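Handout 4: Judging a hand-held gripper kit before you buy

Course leader: Natalia Cisneros

Our case this term is the Plidoson kit from Uibo. It is sold as a pair, one gripper for each hand, and the price is 957 per pair without the mounting parts. Please compare it with your notes on the Osport kit from March.

Points to check: weight in the hand, finger wear, marker cube.

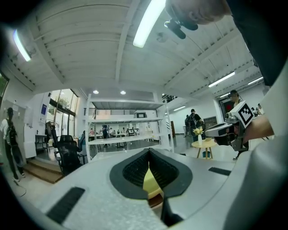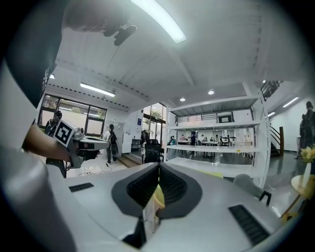 Finger pads are a running cost. The supplier gives 272 hours for one set, but Ona Eglītis got more than 50 hours less in her own test. Write both values in your table.

Task: read section 2 of the offer and mark every cost that is missing. Bring one page to the seminar.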